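Recording pick-and-pack episodes for the Kandik cell

Last updated 29th March by Mackenzie Caron

These are the steps we follow when recording examples for the packing policy. They assume you have done the teleoperation induction and can already drive the arm without help. If you have only used the Gerna simulator, book a session with Kári Arnardóttir first.

Before you start

Log in to Stotik, open a new batch and choose the task name from the list. Do not type your own. Last April we ended up with four spellings of the same task and had to merge them by hand.

Check that the head camera and the wrist feed are both live. Open and close the gripper fully twice and watch the joint readout. If it does not return to the same value, rehome it.

Setting out the parts

Put the box in front of the arm and the tray of parts beside it. Move the box a little between episodes, a few centimetres or a slight turn. Batches where the box never moves train a policy that only works with the box in that spot.
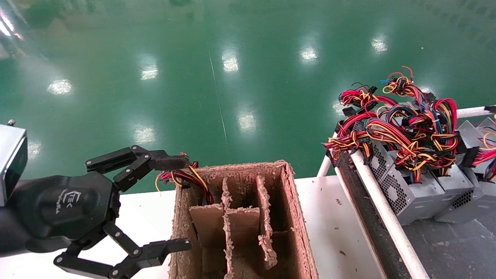 Cables cause most of the failed episodes. A part with a short, tied lead can be picked up almost any way round, but a loose bunch will catch on whatever it passes. With power supplies, look at where the wires are before you close the fingers. If a bundle is hanging over the wall of the box, as the red and yellow one is here, bring the open fingers in slowly and keep the tips clear of it until you mean to move it. Grip the metal casing, never the connectors.

Recording an episode

1. Bring the arm to the start pose with the gripper open.
2. Press record and wait for the tone.
3. Make one pick and one place. Keep the speed even.
4. Release, back away from the box and return to the start pose.
5. Press stop and mark the episode good, recovered or failed.

"Recovered" means you missed or slipped and then finished the task. Keep these. They are useful as long as they are labelled. Delete an episode only if a camera dropped out or someone reached into the cell.

Change to another box when the dividers no longer stand up by themselves. Frayed edges are fine.

How many to record

A full batch is 300 episodes. Kári trains on 200 of the good ones first and looks at the result before using the rest. Split the batch between two operators if you can, as everyone has their own way of approaching the box.

Uploading

Close the batch in Stotik before you switch the arm off. If the upload stops with error 405, the batch is still open on another machine. Close it there and try again.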